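Skunano NP-200 Nanoporous Sorbent Sheet
Passive sampling medium for airborne acid gases and aldehydes
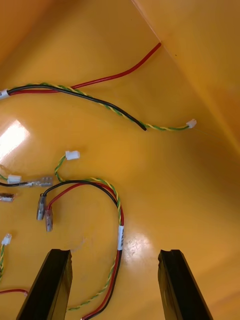 Wire harnesses on a yellow-orange plastic surface.

Product code: Usow 2,922
Supplied by: Gouveia Materials, Skirnbridge

Overview

NP-200 is a flexible sheet of nanoporous silica on a glass fiber backing. It is used as the collecting layer in diffusive samplers for workplace and fence-line air monitoring. The sheet is supplied uncoated. Users apply their own reagent by dip or spray, according to the target compound and the method in use at their laboratory.

The pore structure is set during casting and does not change on coating, provided the solids content of the reagent solution stays within the range given in the handling guide. Overloading closes the smaller pores and lowers the uptake rate.

Specifications

Sheet size: 200 mm x 178 mm
Mean pore diameter: 10 nm
Backing: glass fiber, binder-free
Coating: none as supplied
Pack size: 10 sheets, interleaved
Color: white to off-white

Compatibility

The sheet tolerates water, methanol, acetonitrile and dilute mineral acids other than hydrofluoric acid. It must not be used for sampling hydrogen fluoride or fluorine. Both attack the silica, and results will read low. Strong alkali also dissolves the pore walls. Solutions above pH 9 should be tested on an offcut first.

High humidity slows uptake for some polar compounds. A correction curve for the uncoated sheet is included with each batch certificate. Coated sheets need a curve prepared by the user.

Preparation and cutting

Cut with a rotary blade or a steel punch. Scissors crush the edge and shed fiber. Wear nitrile gloves and work under extraction when cutting more than a few pieces. Condition cut pieces in a clean oven, cool in a desiccator, and coat on the same shift. Field blanks should come from the same sheet as the samples.

Storage

Keep in the sealed foil pouch at room temperature. Opened pouches can be refolded and clipped for short periods, but the sheet picks up ambient aldehydes and blank values will rise. Do not store near solvents, particle board or fresh paint.

Ordering

Orders are by the pack. Each pack carries one batch number, and the certificate lists pore diameter, sheet mass and blank values for formaldehyde and acetic acid. Matched batches can be reserved for longer studies on request. The former Usow 178 sheet is discontinued and has a different uptake rate, so existing calibrations should not be carried over.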